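**July, 09:40. Brasdale workshop, memorial bench for M. Drenard**

The family has confirmed the wording of the dedication. The sister asked that the nickname be used in place of the full given name, and Orest Kravets has amended the order form. The job remains entered under number 3331. The balance of the fund held for the bench stands at 238 after payment of the Stallinis invoice.

Lettering is to follow the Kobzar pattern used on the earlier bench. The birth year is to be cut first and checked by a second person before any further work. 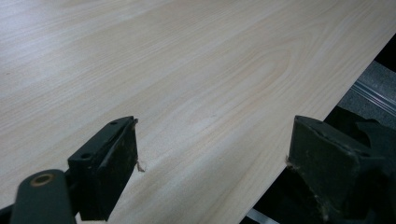
*Pale panel, arched grain near the center.*

Arturo Ruggiero spoke with the sister by telephone. She wishes to attend the placing with the two nieces and to read a letter. The hospice garden has agreed to a morning hour. No speeches are planned by the workshop.

Outstanding: written approval of the second line; name of the contact at the garden; copy of the letter for the file, if the family consents.

O.K. to call the family again before the lettering is set out.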